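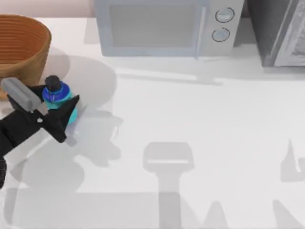
About Nilteck

Nilteck automates the small handling jobs in kitchens, pantries and break rooms at places where people work. We write the control software, train the arms in simulation, install them on the counter and stay with the customer while the staff gets used to them. Most of our customers run staff canteens, hospital kitchens or residential dining rooms. None of them had a robot before they called us.

We are a company of 81 people in Nummont. The engineering group and the simulation group share the upper floor. The test kitchens are downstairs, next to the loading door, so that a counter or an oven can be brought in without using the stairs.

What we do

A kitchen that serves a workplace has a lot of work in it that is neither cooking nor serving. Bottles get taken out and put back. Containers are moved from one counter to another. Things are set beside the microwave and have to be cleared before the next person can use it. On a busy shift this falls to whoever is closest, and it is usually the person who was in the middle of something else.

Our product, Pap, takes over part of that work. It is a counter system with two arms and the software that runs them. Pap picks up, holds, carries and sets down objects that one person could lift with one hand. It does not cook, it does not use knives, and it does not serve people directly. Customers ask about all of these, and the answer is the same for each of them at present.

How a job gets onto the arms

Every task begins in simulation. We build a version of the counter with the appliances in it, then let the arms try the task there many times with the objects in different places. A bottle standing upright is one task. A bottle that has been pushed up close to a basket is another, and it takes longer to learn. Simulation is cheap to repeat and nothing gets spilled.

When the task is good enough in simulation, it moves to a test kitchen downstairs, and after that to the customer's own counter. Our task library has 212 tasks in it. Of those, 147 are cleared for use at customer sites. The rest are still being worked on or have been set aside because the failure rate was too high. We publish the list of cleared tasks to customers and update it when something is added or taken off.

We take tasks off the list when we need to. If an object changes, such as a supplier switching to a rounder cap or a slicker bottle, a grip that worked before may need to be trained again. Customers should tell us about new containers before they arrive on the counter. The form for this is in the customer portal and takes a few minutes to fill out.

What changes for the people who work there

This is the question we are asked most, by managers and by staff, and the two groups generally mean different things by it.

Managers want to know how many hours it saves. We do not give a figure before a site visit. It depends on the layout, the menu, the number of shifts and how much loose handling there is to begin with. In some kitchens there is very little, and we have told those kitchens that Pap is a poor fit.

Staff want to know whether they will still have a job and what it will look like. Our contracts cover the first part. A customer agrees not to cut positions in the kitchen as a result of the installation during the first contract term. We cannot control what an employer decides after that, and we say so at the first staff meeting.

As for what the job looks like, these are the changes we see most often:

Less walking back and forth. People who used to leave their station to fetch or clear things stay where they are for longer. Most like this. Some miss the break it gave them, and we advise managers to put short breaks on the schedule to replace it.

A tidier counter, by requirement. The arms work best when objects are kept in the area set aside for them. That is a new rule for people who have worked at the same counter for years, and it is the most common source of complaints in the first weeks.

A new duty. Each shift needs one person who can start the system, stop it, and clear a dropped object. We call this the counter lead. The training takes 3 days and is done on site during paid hours. We ask that the role come with a pay increase, and we ask to see it in writing before we install.

Different timing. Pap is slower than an experienced kitchen worker at nearly every single task. It keeps the same pace through the whole shift. Crews that plan around that do well with it. Crews that wait for the arm to finish get annoyed, with good reason.

Staff meetings come first

We hold a meeting with the kitchen staff before any contract is signed. Everyone on the crew is invited, including part-time and night workers, and the employer pays for the time. We bring recordings of the tasks, including ones that went wrong. People can say which jobs they would like to hand over and which they want to keep.

The answers are often not what the manager expected. At one residential dining room, the crew wanted to keep setting out the morning drinks themselves, as it was the part of the shift when they talked with residents. The manager had put it at the top of the list for automation. It came off the list and has stayed off.

Safety

The arms move at reduced speed whenever a person is within reach of the counter, and they stop on contact. There is a stop button at each end of the counter and one on the wall. Any employee may press it at any time and does not have to give an explanation afterward. We ask customers to post that sentence where the crew can read it.

We keep no recordings of staff. The cameras on the system look down at the work surface, and the images are deleted at the end of each shift unless the counter lead saves a section to report a fault. Those sections come to our support desk and are not available to the employer as a record of anyone's work.

Where we came from

Nilteck began as a service department inside Pastberg, a maker of kitchen counters and fitted appliances. The department repaired equipment at customer sites, and its technicians spent a good deal of their time watching kitchens run. The first arm was bolted to a spare counter in the service shop to see whether it could move bottles and jars without knocking them over. It knocked over a great many.

We became a separate company once the work no longer fit in the shop. Pastberg still supplies our counters. Several of our installers started out there as repair technicians, and they remain the people customers see most.

Working with us

We hire in software, simulation, installation and customer training. Experience in robotics is useful for some of these positions and unnecessary for others. For customer training we look first for people who have worked in a commercial kitchen. Open positions are listed on the jobs page. The next group of trainers starts in October.

Visits

Kitchen managers and crews can see Pap running in our test kitchens in Nummont. Visits last half a day, and lunch is included. Please bring a floor plan of your kitchen and a list of the containers you use most. Use the contact form to arrange a time and tell us how many people are coming.

Page last updated June 20, 2018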